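Drosotura Bulletin, Technical Notes
Cable routing and reach limits on standing humanoids: changes to the working rules

The working rules for humanoid stations in furnished rooms have been revised for the June issue. They apply to all sites running the Drosotura household tasks, including the bedroom stations at Julska. Stations with fixed-base arms stay on the old sheet until further notice.

Section 2 covers cables. The previous text asked operators to "keep cables tidy," and audits read this in different ways. Of the 84 station checks returned for the last period, 50 carried a remark on cabling, and most of the remarks could not be compared with each other. The new text replaces "tidy" with three measurable conditions. A cable leaving the head or shoulder must have enough slack for the full range of the neck and arm. No loop may hang where the hand can enter it during a programmed reach. Any cable that reaches the floor must run behind the feet and away from the operator's path to the stop button.

External cables are still permitted. A proposal to require full sleeving was considered and dropped, as sleeves on the Furnance harness stiffened the shoulder and shifted the torque readings during slow lifts. Sites that already use sleeves may keep them if the zero-load reading is recorded at the start of each session.

Section 3 covers reach over soft surfaces. A mattress gives under load, and a contact threshold tuned on a table will trip late. Operators must therefore set the lower height limit from the uncompressed surface of the bed and check it again whenever bedding is changed. Wrinkles in the sheet do not need to be removed before a run. They do need to be left alone once the run has started.

For pick-and-place tasks with a basket, the hand must clear the rim before any sideways motion begins. The approach height is measured from the rim, with the fingers in the posture used for the task.

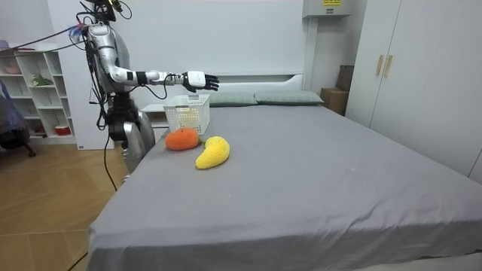 Soft objects such as plush fruit are exempt from the grip force limit in Section 4 but not from the speed limit. Several sites had read the exemption as covering both. Stojanović, who maintains the object list, has added a column that states the two separately. Object entries up to 638 have been updated.

People stay outside the reach of both arms while the motors are enabled, including when one arm is idle. To reposition an object, stop the robot, confirm the stop on the console, move the object, and step back before release. Reaching in during a pause between motions counts as a reportable event.

Station sheets printed before June should be discarded. Comments on Section 3 can be sent through the usual form and will be taken up with the next revision.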